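Sorkamix Opens Its Hevano Packing Room and Puts Rolls Back on the Table

For release: March

Hi, I'm Awuor Athumani, and I run the packing side of Sorkamix. We sell wraps, tapes and soft rolls to small shops that mail out breakable things, and this month we're opening our new packing room on the ground floor of the Hevano building. I was asked to write the announcement because I'm the one who has been talking about it nonstop since last summer, so please forgive the length!

If you've ordered from us before, you know the old setup. Rolls lived on a shelf behind the door, tape lived wherever the last person left it, and every order began with a walk. In the new room we work at one big table, and the rolls and the tape stay at the table with us. It sounds like a tiny change. It has made my afternoons a whole lot calmer.

Tape gets more attention from us than it probably deserves. We're keeping white for our own orders (it looks neat on a white wrap, and you can still find the end of it with a thumbnail if you tilt it to the light), and we like to stand a roll up on its edge so it's easy to grab.
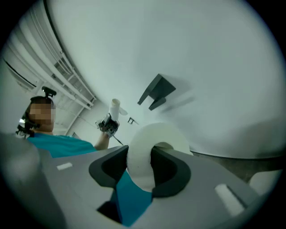
What's new for customers

Starting this month, every Sorkamix order over two rolls can be split into smaller lengths at no charge. You tell us the lengths, we cut them, and they go out taped and labeled. Shops have been asking for this for ages, mostly people who pack mugs and candles and don't have space for a full roll under the counter.

We're also launching the Zornstead bundle — two foam rolls and tape in one box, with a printed card on how to start a wrap without the corner slipping. The card was written by Mbali Oosthuizen, our trainer, and it went through more drafts than this press release did. Her big thing is the first turn. Get that one snug and the rest of the roll follows along, but start it loose and you'll be chasing it all the way down the table.

Last year we sent out 3646 orders from the old space, and 197 of them came with a note asking whether we could show how we handle the rolls ourselves. We read all of those notes. So part of the Hevano room is now set aside for drop-in sessions, where you can bring the awkward item you've been dreading (lamps are popular, so are teapots) and work out the wrap with one of us beside you.

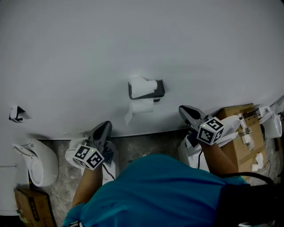 White foam rolls at the light gray table, one of them resting on the black holder.

A quick word on that kind of holder, as I know I'll get emails. A foam roll loves to wander, especially on a smooth top, and a tray gives it somewhere to sit while you deal with the loose end. We don't sell one yet. Massawe, who supply our cardboard, are looking at a folding version with us, and if it holds up to a month of Mbali using it, we'll put it in the shop.

The room itself is plain, and I like it that way. White walls, white ceiling, pipes running along the top where the two meet, and a good bright light overhead. I had big plans for a painted wall and a row of hooks, and then we started working in there and I stopped wanting them.
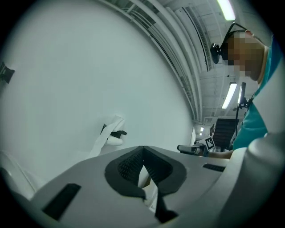 Drop-in sessions run from ten in the morning until noon, and they're free for anyone with a Sorkamix account. Bring your own item and we'll supply the foam and the tape. If you'd rather just come and say hello, the kettle is on by half past nine and we're always glad of the company.

Regular orders carry on as usual through the move. Prices on single rolls stay the same, and the Zornstead bundle can be added to any order already in your basket.

For questions about the sessions, ask for Mbali Oosthuizen. For press questions, samples or a look around the room, ask for me, Awuor Athumani, at the Sorkamix front desk in the Hevano building.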